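Skodlow Hand Grippers (pair)
Teaching kit for household and shop-floor chores

Can a machine tidy a table yet? Sort of! Plenty of robot arms can lift a box off a shelf all day long, but hand them something soft with a strap on it and things get interesting very quickly. The Skodlow pair is made for exactly those jobs. You hold one in each hand, do the chore yourself, and the movements become lessons for an arm fitted with the same fingers.

We love how much you learn about a chore by doing it this way. Folding a tea towel with your own hands takes no thought at all – with jointed grey fingers you suddenly notice every corner.

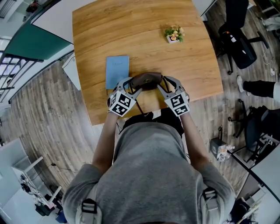
Both grippers on a small brown leather pouch, with the marker cubes at the wrists.

Bags and pouches are still hard going for the arm. Nnamdi Ajayi ran our pouch trials in February: after 150 lessons the arm managed 33 good pick-ups in its first long session, and straps caused most of the misses. Cups and boxes went far better, and packing shelves at the Bistero shop is nearly there (we're really chuffed with that one).

In the box
Left and right gripper, light grey
Two marker cubes, fitted
Spare finger pads
Printed guide by Natália Tichý, with 128 chores to try, easiest first

Good to know
Keep the cube faces clean and uncovered. Fits Komesora arms with the standard wrist plate. Spare pads are sold separately.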